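Bench notebook, handling project, December

Started 2 pm, both arms powered up, Jarrah on the laptop and me at the table. Jouko Kokkonen came in after his lecture and stayed until we packed up.

Carrying on from the last entry. The task for the assessment is still the one we agreed with Lowther: tubes and small boxes get moved between containers on the table, with both arms sharing the work, and the log has to show every pick and every release. We are allowed to choose our own containers. We are not allowed to glue anything down or put markers on the goods.

First job was the release height on the right arm. It was set 100 mm above the table, left over from when we practised with the flat trays from the Endham kit. With a deep bin that number makes no sense, because the rim gets in the way long before the tube is anywhere near the bottom. Jarrah changed it so the height is measured from the rim of whichever bin is the target, and each bin now has its own line in the config file. I have put the rim heights on the inside cover of this book. Please don't measure them again with the bendy ruler, use the steel one.

Second job was the grip. We had been closing on the upper part of the tube, near the crimp, because it is flat there and looked like the easy place to hold. It is easy, but the tube swings as soon as the wrist turns, and on two runs this afternoon it turned right round in the fingers. Jouko suggested going lower, on the white part, where there is something behind the plastic to push against. Jarrah moved the grasp point down and dropped the closing force a step so we don't squash it. 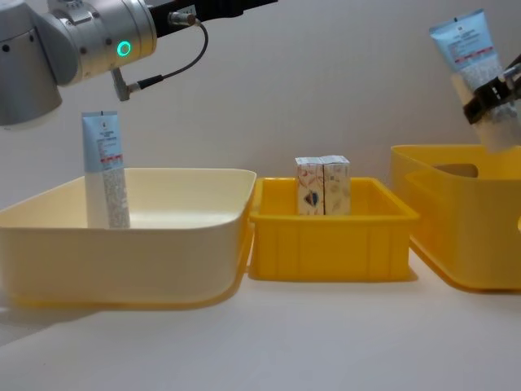
With the lower grasp the tube still tilts a bit on the way across. I don't mind the tilt as long as it is the same each time, since the release pose can allow for it. What I do mind is the fingers opening before the arm has stopped. That is in the Gillar script, where the open command is sent on position reached and doesn't wait for the speed to settle. Jarrah added a short pause. It is ugly and it costs us time on every cycle, but it will do until one of us reads the manual properly.

Collision check between the arms: the left arm now parks high over its own side whenever the right one is carrying. Before this it was waiting low over the middle, and the planner kept refusing paths for no reason we could see. Jarrah plotted the keep-out zones and the two of them overlapped over the small crate. Parking high clears it. The cable on the left arm has enough slack for this pose but I would not want to turn the wrist much further with it hanging as it does. To do: clip or sleeve.

Boxes. We only did a dry run on these, no closing of the fingers. Side by side in the crate they leave very little room between them, and the approach we copied from the Bradum worksheet assumes you can get a finger down either side. Options we talked through:

Come in from the front and back faces. Needs the wrist turned a quarter turn, see cable note.
Start them further apart. Jouko thinks the rules permit it, Jarrah thinks they don't. I will ask Lowther.
Pinch high and lift straight up, then regrasp. Slow.

My preference is the first. Jarrah's is the second if it is allowed.

Camera lighting: the glossy yellow plastic throws highlights and the edge finder takes them for the rim now and then. Turned the exposure down two steps. Better on the yellow, worse on the pale bin, where the rim and the inside are close to the same colour and the edge comes and goes. Might try separate settings for each bin. Didn't have time.

Log file from today is in the shared folder under handling, the one ending in b. The one ending in a has the old release height in it and should not be used for the report.

For next session:
Jarrah to tidy the config and put comments on each bin line.
Me to sort the cable and write to Lowther about box spacing.
Both of us to do the full tube run with the pause in, start to finish, with nobody touching the table.
Jouko has asked for the force values in a table before he signs off the method section.

Arms parked and powered down at 5.20, key back in the drawer.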